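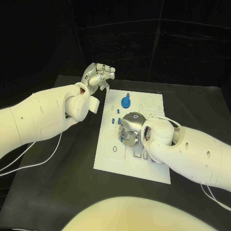

Kulap Suwannarat wrote:
Good morning Xuân, and thank you for getting in touch about your Prirkico gear board. I'm sorry the pieces aren't turning as they should! Before I send out any spares, could you tell me whether the gears bind when they are on the board by themselves, or only once a neighbour has gone on? It makes quite a difference to what I put in the parcel.

Ticket 872
Product: Prirkico gear board, white, printed outlines
Bought from: Nonow, Nomcombe branch
Status: Closed

Xuân Tạ wrote:
Hello Kulap, how kind of you to come back so quickly. I've had another go over a cup of tea and the blue gear with the knob turns beautifully when it's alone. I can spin it with one finger and it carries on for a moment after I let go. As soon as I put the next one beside it the whole business goes stiff, and if I force it the board starts creeping across the table, cloth and all. I did follow the printed outlines, or I thought I did, though I'll admit the lines are rather thin and my glasses were upstairs.

I have a dark grey cloth under the board, if that matters. The table scratches if you so much as look at it.

Kulap Suwannarat wrote:
Thank you, that's a great help. The cloth is fine as long as it lies flat. A fold under one corner will tip the board very slightly, and then the gears lean into each other and grumble, so do smooth it out with your hand first and press on each corner to see if it rocks.

After that, please take everything off and look at the outlines again in good light (with the glasses!). Each outline shows where a part belongs, and two of them are close enough in size that people swap them all the time. I did it myself the first week I was here and blamed the factory. Hold the part just above its outline and look straight down. If the black line shows evenly all the way round, you have the right one. If it shows on one side only, try it elsewhere.

Then put the blue gear on first and turn it, add one neighbour, turn again, and carry on like that. Stop at the first one that feels stiff and tell me which it is.

Xuân Tạ wrote:
Well, I found a fold! A small one, under the far left corner, and the board did rock. Flattening it helped a good deal but there is still a tight spot once every turn when the second gear is on. I checked the outlines as you said and I'm fairly sure I have them right now. Cúc Lã from next door looked as well and agreed with me, after some discussion.

Kulap Suwannarat wrote:
One tight spot per turn usually means a speck of something between two teeth. Could you run a dry toothbrush round both gears and give the pegs a wipe? Please don't use oil, it collects fluff and you'd be back here by February.

If it's still catching after that, let me know and I'll post a replacement second gear, part 299, no charge.

Xuân Tạ wrote:
It was a crumb. Biscuit, I think, wedged right down at the root of a tooth on the second gear. It's all turning now and the board stays where it's put. I'm a bit embarrassed but very grateful, and no need for the spare.

Kulap Suwannarat wrote:
No need to be embarrassed at all, I'm delighted it's going round. I'll close this now, but if you reply to the same message it will open again and come to me or to Ngọc Hà.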